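Workplace Automation and Job Quality Fund
Interim progress report, Pradinbridge parcel handling project
Submitted by Ó Ceallaigh Fulfillment, Pradinbridge site
Report date: 7/11/19

1. Purpose of this report

This report covers the second period of the grant awarded for the introduction of robotic handling at the Pradinbridge site. It sets out what has been installed, how the work of the packing and intake staff has changed, where the project is behind its plan, and what is proposed for the remaining period. Spending is reported separately on the form supplied by the Fund.

The grant agreement asks for equal attention to the equipment and to the people who work beside it. Sections 3 and 4 therefore deal mainly with job content, training and staff views.

2. Work carried out

The project concerns the intake bench, where soft goods in plastic packaging are registered and passed to the conveyor. Before the project began, all of this work was done by hand. A member of staff lifted each package from a crate, passed it over the reader, checked the record on the screen and placed the package on the belt. A full shift at the bench involved a great deal of reaching and turning, and it was the position that staff most often asked to be moved away from.

The robotic station, known on site as Udia, was moved from the test area to the intake bench in April. It works with the same crates and the same reading platform as the staff. The project team decided early on to leave the bench layout unchanged, so that a person can take over at any time without moving equipment. This has limited the choice of arm positions and has added to the setup work, but supervisors consider it the right decision and would make it again.
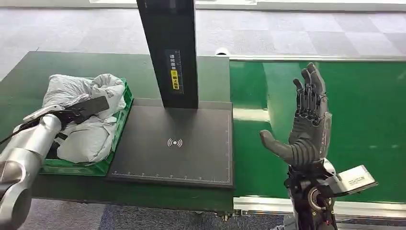
The handling sequence has been divided into short tasks, and each task is tested and signed off before it is joined to the next. Eight tasks are now signed off for use during a normal shift with a trained attendant present. Two further tasks, both involving very soft or loosely filled packages, remain under test. Thin plastic film continues to be the main source of difficulty. It folds under the gripper, and the printed area may end up on the inside of a crease, so that the attendant has to flatten the package and present it again.

The scheduling software, Buvura, was connected to the station later than planned. The delay came from differences between the crate numbering used at intake and the numbering used in the stock system. These have been corrected at the source. During the period of delay the attendants kept a paper log, and 701 log entries were later transferred to the software by the intake office. The Fund should be aware that this took staff time which had not been budgeted.

3. Changes for staff

No position has been removed as a result of the project, in line with the undertaking given in the application. The bench position has been replaced by the attendant position, which carries a higher pay grade and is filled by rotation. An attendant prepares crates, watches the station, deals with packages it cannot handle and records each stop with its cause.

Training consists of 30 hours, divided between classroom sessions and supervised work at the bench. The first version of the course gave too much time to the general principles of the equipment and too little to stopping, clearing and restarting it. Staff said so plainly in their feedback forms, and the course was rewritten before the second group began. The revised version also includes a session on reading the stop log, which supervisors had originally expected to keep to themselves.

Staff views are mixed. Those who had worked longest at the bench report less strain in the shoulders and wrists at the end of a shift. Several attendants find that watching is tiring in a different way, and that attention drops in the second half of a long turn. The length of a turn at the station has been shortened in response, and attendants now alternate with packing work. A smaller number of staff remain concerned about what will follow when the grant ends. Management has agreed to give a written statement on staffing before the close of the project – the wording is being discussed with staff representatives at present.

The change has also affected people who do not work at the bench. Packing staff must now sort out torn and open packages before crates are sent forward, a task that used to be done at intake. This transfer of work was not foreseen in the application. It has been recognized in the packing targets, which were adjusted at the request of the packing supervisors.

4. Safety and the working area

A revised risk assessment was completed before the station was put into use. The main points raised were the reach of the arms over the conveyor, the routing of cables near the walkway, and the effect of sunlight on the cameras at certain hours. The first was dealt with by limits set in the control software, and the second by rerouting.

The third is still open. Readings taken near the window show that strong daylight reduces the quality of the wrist camera view, particularly where glossy surfaces are present. Blinds have been requested from the building owner. Until they are fitted, tasks that depend on the wrist camera are scheduled for other parts of the day where possible. 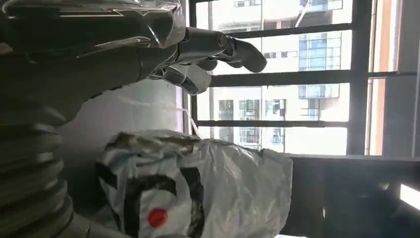 Figure 2. Wrist-level view of the robotic hand near the window, with daylight reflected on its surfaces.

Housekeeping rules for the area have been rewritten in plain language and posted at the bench. They cover the storage of bags and packing waste, the route for carrying crates, and the distance to be kept while an arm is moving. The cleaning contractor has received the same instructions, together with a contact number for the shift supervisor.

5. Progress against plan

Installation at the bench: complete.
Connection to Buvura: complete, later than planned.
Sign-off of handling tasks: in progress, two tasks outstanding.
Attendant training: in progress, revised course in use.
Staff survey: first round complete, second round in preparation.
Written statement on staffing: in discussion.

The target of 200 packages per supervised session has been reached on firm, flat items. It has not been reached on soft goods, and the project team does not expect to reach it on soft goods with the present gripper surfaces. Replacement surfaces with a different texture have been ordered and will be tested first in the test area.

6. Next period

The remaining work will concentrate on the two outstanding tasks, the second staff survey and the written statement. The site also asks the Fund to approve a transfer from the equipment line to the training line, to cover the extra hours required by the revised course. The total amount of the grant would not change. A short note setting out the transfer is attached to the financial form, and a decision before the next training group begins would be appreciated.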